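Sim-only grasping on thin utensils, texture randomization results

mneves
Posting this in case it saves anyone some compute. We've been training a wrist-camera grasp policy entirely in simulation for cutlery and small kitchen tools. The question was whether heavy texture randomization on the surroundings is worth the render time for thin objects. We trained two policies with the same architecture and the same number of demos. One saw a plain gray background the whole time. The other got a random material on every large surface at each reset: marble, brick, fabric, whatever was in the Peveck texture pack.

Evaluation was 648 sim episodes per policy on backgrounds neither one had seen. Plain got 53 percent. Randomized got 90.

Wrist view from one of the randomized episodes, fingers still open around the spoon:

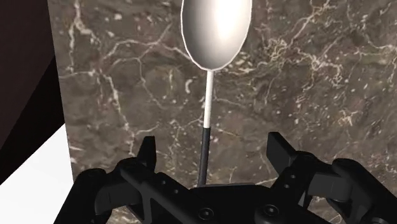
Does the policy get depth as well, or only color?
Color only. We tried adding depth early on and thin handles came out so noisy that we dropped it.

svilela
Nice gap, but 53 for the plain one is kind of a straw man. Of course a policy that only ever saw gray falls over on marble. What happens if you train on, say, five fixed materials and test on new ones? My guess is you get most of the way there without randomizing every reset.

mneves
Fair. We didn't run that. It's a cheap job, so I can queue it.

rebelo_f
I'd go further than svilela. Texture isn't the hard part of a spoon. Shiny metal is. If your highlights always come from the same light, the policy can learn "bright stripe = middle of the bowl" and then you put it under a real kitchen lamp and it misses. Did you move the lights?

mneves
Intensity yes, position no.

rebelo_f
Then I wouldn't call it robust yet.

mneves
I said 90 percent on unseen backgrounds. I didn't say robust.

leonilde_m
Can confirm the lighting thing. At Stenelmont we had a fork policy that looked great until we moved the light to the other side of the bench, and then it kept closing off to one side of the handle. Randomizing light position fixed most of it. Training took a lot longer, though.

acardoso
Disagree a bit with both of you. For us the handle mattered more than lighting. If a handle is dark and the gripper is dark too, the policy has very little to work with from the wrist camera. Two-tone utensils were our worst group by a wide margin. We randomized the object colors along with the background and that helped more than anything we did to the lights. mneves, do you have results split by object?

mneves
Not yet, only totals. I can pull them from the logs. Object colors were fixed in both runs.

svilela
Please post the split even if it's ugly. And how many seeds was this?

mneves
2 per policy. I know.

svilela
I'd want more than that before dropping anything from our own setup, but the gap is big enough that I doubt it goes away.

mneves
Queued: five fixed materials, and a run with light position added. Object colors after that. Will post the numbers in this thread.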